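The Ferry Bell at Trerlow: A Conversation With the Keeper of the Island Records 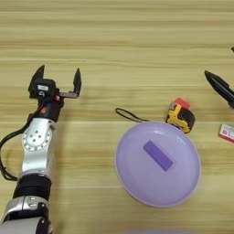

A robot arm over a light wooden tabletop.

The Trerlow Heritage Office looks after the papers, maps and recorded memories of an island community of 562 residents. Its records keeper, who has held the post for 30 years, agreed to speak with us about the bell at the old Humer landing and the stories attached to it.

The bell hangs from an iron bracket on the gable of the former ferry house. Visitors are usually told that it was rung to warn of fog. According to the keeper, the written record says otherwise.

"The landing book is quite clear," she said. "The bell was a call for the boat. One stroke meant a passenger on foot, and 2 strokes meant livestock. Fog is not mentioned at all."

The distinction mattered, as cattle were carried on a wider boat kept at Talpur, on the far side of the narrows. A farmer who rang once and then appeared with a cow could expect to be left standing. The landing book notes several such disputes, most of them in July, when animals were moved to the summer grazing.

Asked where the fog story came from, the keeper pointed to a guidebook sold at the Plulley hotel after the ferry closed. "It was a better story for guests, I suppose," she said. "I heard it myself as a child and repeated it for years. My grandmother corrected me, and I did not believe her until I read the book."

The office has also recorded older residents speaking about the crossing. One of them, then 95 years old, remembered being lifted into the boat by her coat collar and told to sit on the mail sack. She also gave the local name for the ferry house, "the Waiting," a name that appears on no printed map. The keeper hopes to see it added to the footpath sign — the present one says only "Old Building."

The landing book may be read at the office by appointment. Pages from the early years are fragile and are shown as copies. The bell can be viewed from the shore path at any time, although the steps below the gable remain closed.

"People ask if they may ring it," the keeper said. "I tell them the rope was taken down long ago, and that no boat would come."

Comments

My uncle always said two rings was for the doctor. Has anyone else heard that?

We stayed at the Plulley hotel and still have the guidebook. Page with the fog story is missing, sadly.

Is the shore path suitable for a stroller?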